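Home | Diary | Gear | Results | Contact

30/04/2019

New liners came from Urrego, and the fitter in Jadstead swears they'll "reconnect" me to my skis. I've heard that one before. The last pair were going to do it too, and in February I was still sliding forward in the boot on every left turn.

Wore them up and down the stairs for an hour. Tight over the instep, fine at the heel. I can't tell a thing about skiing from stairs and I doubt anyone can, whatever the leaflet says.

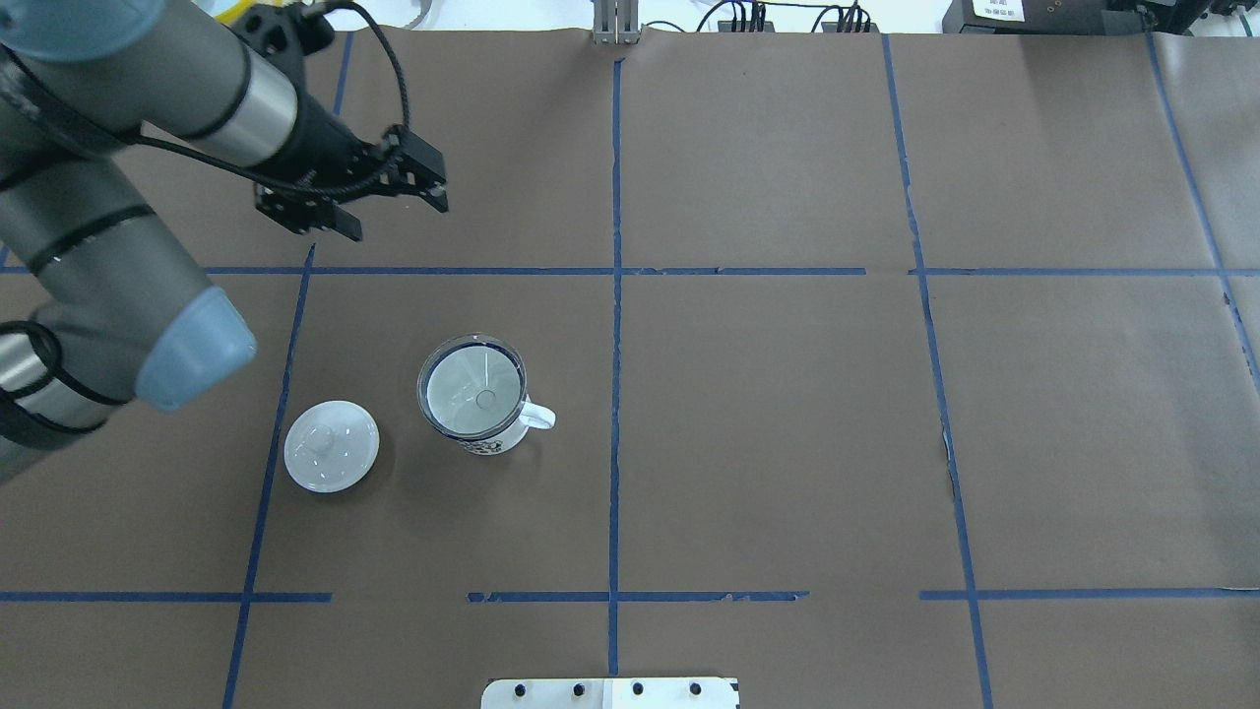
Flaken, last runs

Four runs on the glacier side before the snow went to porridge. The first 2 were good. I want to credit the liners, but the piste had just been groomed and I'd slept properly, so who knows. By run 3 my left foot was numb and I was back to skiing with my shoulders.

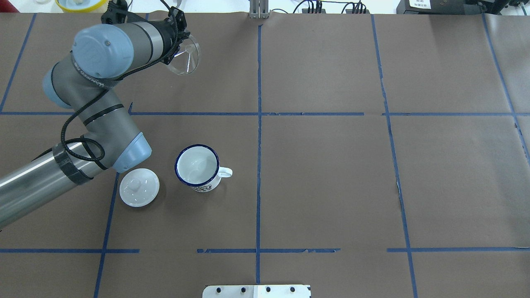 Clear disc in the gripper, arm reaching in from the left.

Someone on the lift told me the Dillier footbeds cured the same problem. Cured! People on lifts will say anything. I looked up the price later and closed the page. Maybe in the fall, if the numbness is still there, and only if they'll take them back.

Bib for the club race is 1492. I don't believe in lucky numbers and I don't expect to place. Need to wax tonight and find the other pole strap.
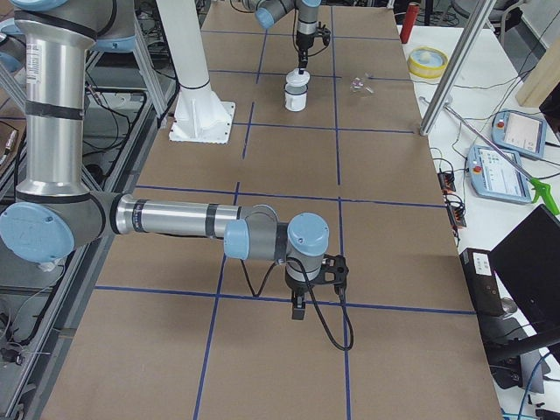

Two arms, one long table marked out in blue tape.

Loosened the top buckle a notch. Will try it again in the morning.

4 comments | 2 shares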